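# Sorting Mixed Household Items from a Divided Bin

Project report, second-year workshop course
Authors: Petrică Neagu, Jonalyn Agbayani

## 1. Background

Shared housing produces a steady quantity of small objects that have no fixed place. In the Tallov residence these objects are dropped into bins in the hallway and stay there until someone needs one of them. Residents reported that finding a given item often meant emptying the bin onto the floor.

The project examined whether the layout of a bin affects the time needed to find and remove one item. The work was limited to dry household objects small enough to be lifted with one hand. Clothing, glass and anything with a blade were excluded.

## 2. Objects

A list of 722 items was collected from residents over one month. Duplicates were not removed. Each entry was assigned to one of four groups: food, soft goods, hard goods, and paper. Food was included at the request of the residents, who often leave fruit in the same bins as everything else.

Soft goods were the most difficult group to define. A plush item and a folded cloth behave differently when something is placed on top of them. We kept them in one group and recorded the difference in the notes column.

## 3. Bin layout

Two layouts were compared. Layout A was a bin with no internal structure. Layout B was the same bin with a panel set across the interior, so that a rear section and a front section were formed. The panel was not fixed with glue, and its position could be changed between trials.

Large, straight-walled bins were preferred. An earlier attempt with a tapered basket was dropped after the pilot, as small hard items collected at the bottom and could not be compared with the other trials.

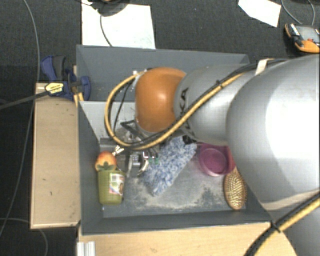
Bin loading followed a written order. Heavy items went in first, then hard goods, then soft goods, with fruit last. The order was kept the same for both layouts so that differences in search time could be assigned to the panel and not to the loading.

## 4. Procedure

Each session consisted of 20 searches. The participant was given the name of an item, found it, lifted it out and placed it on the table. Timing started when the name was read and stopped when the item touched the table. Items were returned to the bin before the next search.

Eighteen participants completed the full set. Two sessions were repeated after a timing error – the stopwatch had been left running from the previous search.

## 5. Results

Layout B gave shorter search times for hard goods and paper. For soft goods the difference was small, and for fruit there was none that we could separate from the normal spread between participants. Fruit was loaded last and was usually found at first glance in either layout.

The panel also had a cost. Long items did not fit across the shorter section and had to be stood on end, where they fell against their neighbors. Agbayani recorded this in most of the Layout B sessions.

## 6. Limitations

The loading order favors whatever is placed last. A random order would be closer to actual use, but it would require more sessions than the schedule allowed. Lighting in the workshop was also more even than in the Tallov hallway.

## 7. Further work

Neagu intends to repeat the trials with a lower panel and a random loading order. The item list and timing sheets are stored in the project folder under Grandimlow.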